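Home Modules Handouts Timetable Library Contact

Law of Tort, Handout 6
Occupiers' liability to visitors

Module tutor: Noura Sayegh
Seminars are in Room 101. Bring this handout and your statute book.

These notes cover claims by people who are hurt on someone else's premises in England and Wales. Scotland has its own Act and is not part of the module. You should already have read the notes on breach and causation from Handouts 2 to 4, as most of that material applies again with small changes.

1. Two Acts

The Occupiers' Liability Act 1957 deals with lawful visitors. The Occupiers' Liability Act 1984 deals with everyone else, mainly trespassers. Settle first which Act applies. Students often write two pages on the 1957 Act and then mention in the last paragraph that the claimant had climbed over a locked gate.

A person can start as a visitor and stop being one. Permission may be limited by place, by time or by purpose. A customer who walks through a door marked "Staff only" has probably gone beyond the permission given, provided the marking was clear enough for an ordinary customer to see and understand. The same customer is still a visitor in the rest of the shop.

2. Who is the occupier?

The 1957 Act does not define the word. It sends us back to the common law, where the test is control. Ownership helps but does not decide the point. A tenant with exclusive possession will normally be the occupier of the part let. A landlord will normally be the occupier of the parts kept back, such as a shared staircase or a car park. There can be more than one occupier at the same time, and what each must do depends on how much control each has.

Read the lease if there is one. In practice a claimant's solicitor writes to everyone who might be in control and asks each of them to say what they were responsible for. The replies do not always match.

3. The common duty of care

Section 2(2) sets the standard. The occupier must take such care as is reasonable in all the circumstances to see that the visitor will be reasonably safe in using the premises for the purposes for which he or she is invited or permitted to be there.

Note what has to be safe. It is the visitor who must be reasonably safe. Premises may have a fault in them and the duty may still be met, for example where the faulty part is properly fenced off and there is another way round.

Section 2(3) gives two pointers. An occupier must be prepared for children to be less careful than adults. An occupier may also expect a person who is there to do their job to understand and guard against the risks that normally go with that job. An electrician is expected to know about wiring. The electrician is not expected to know that the third step down to the cellar is rotten — that has nothing to do with the trade.

4. Spillages and slips

Most of the reported and unreported claims that reach the county court are about floors. The argument is nearly always over the system. Was there a routine for finding and clearing up spills, was it a sensible one for that kind of business, and was it being followed on the day? 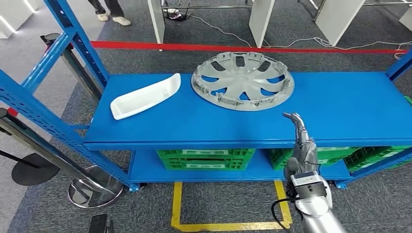

Where something is on the floor that should not be there, and it would not usually be there if the occupier had taken proper care, the court may look to the occupier to give some explanation. The claimant still carries the burden of proof overall. What changes is the evidential position. A shop that can produce its cleaning records and a witness who was there will often answer the point. A shop that has lost the records will find it harder, even if the floor was in fact swept.

Matters the court is likely to look at:

- how often the floor was inspected, and by whom
- how busy the premises were
- the type of goods sold or handled
- the weather, where the accident is near an entrance
- earlier accidents or complaints at the same spot
- how long the substance had been there, if anyone can say

The last of these matters a great deal. If a bottle is dropped and a customer slips moments later, no reasonable system would have prevented it, and the claim will usually fail on breach or causation.

5. Warnings

See section 2(4)(a). A warning does not by itself clear the occupier of liability. It has to be enough, in all the circumstances, to enable the visitor to be reasonably safe. Consider where the sign was, whether it said what the danger was, and whether the visitor could do anything about it. A wet floor sign across the only way out of a building does little for a person who has to leave by it.

Keep warnings apart from notices that try to exclude liability. A business cannot exclude or restrict its liability for death or personal injury caused by negligence. For dealings between traders and consumers see section 65 of the Consumer Rights Act 2015; for the rest see section 2 of the Unfair Contract Terms Act 1977.

6. Independent contractors

Under section 2(4)(b) an occupier is not to be treated as answerable for faulty work of construction, maintenance or repair done by an independent contractor if three conditions are met. It was reasonable to give the work to a contractor. The occupier took reasonable steps to be satisfied that the contractor was competent. The occupier also took reasonable steps, so far as there was a need, to be satisfied that the work had been properly done.

The third condition depends on the work. A lay person can see whether a step has been swept. They cannot check the inside of a lift motor and are not expected to try.

7. Working through a set of facts

Coelho is a hardware shop on the ground floor of a building owned by Pludard. The lease gives Coelho exclusive possession of the shop. Pludard keeps the entrance hall, which is also used by Zurow, a firm of surveyors upstairs. In December Pludard pays a contractor, Clorkodura, £85 to treat the tiles in the hall with a coating meant to reduce slipping. Clorkodura uses the wrong product and the tiles become slippery when wet. Tsegereda Berhe comes in out of the rain at 4 pm to buy paint, falls in the hall and breaks her wrist.

Start with the place. The fall was in the hall, so Pludard is the obvious occupier. Coelho's customers use the hall, but use alone is not control. Look for anything in the lease about cleaning or mats at the entrance. The same goes for Zurow.

Next, status. Ms Berhe is a visitor. Customers of the tenants have implied permission to cross the hall, and it does not matter that she had no dealings with Pludard.

Then breach. Pludard will rely on section 2(4)(b). Treating floor tiles could fairly be called maintenance, and giving it to a contractor seems reasonable. The facts say nothing about how Clorkodura was chosen. Ask whether Pludard looked for references or insurance, and whether anyone walked on the tiles in wet shoes afterwards. If Pludard shows that all three conditions are met, that is likely to be the end of the claim against it so far as it rests on the faulty treatment, and Ms Berhe must look to Clorkodura in ordinary negligence. She should be advised to name both from the start.

Finally, her own share. Suppose she was reading a message on her phone. Section 1 of the Law Reform (Contributory Negligence) Act 1945 lets the court reduce damages by what is just and equitable, having regard to her share in the responsibility. If the full value of the claim, with lost earnings, were £70,000 and the reduction were 10 per cent, she would recover £63,000. Do the sum in that order. Value the whole claim first and take the reduction off afterwards.

8. Time limits

The usual period is three years from the date of the injury, or from the date of knowledge if later. For a fall the two will nearly always be the same. Time does not run against a child until the age of 18. The court has a discretion under section 33 of the Limitation Act 1980, covered in Handout 9.

9. For the seminar

Read sections 1 and 2 of the 1957 Act in full. Prepare short notes on Ms Berhe's position if she had gone through a side door into Pludard's meter cupboard by mistake and fallen there. You will need section 1(3) and (4) of the 1984 Act for that.

Related handouts

Handout 4: Causation and remoteness
Handout 5: Employers' liability
Handout 7: Liability to trespassers
Handout 8: Defective products
Handout 9: Limitation
Reading list and past seminar notes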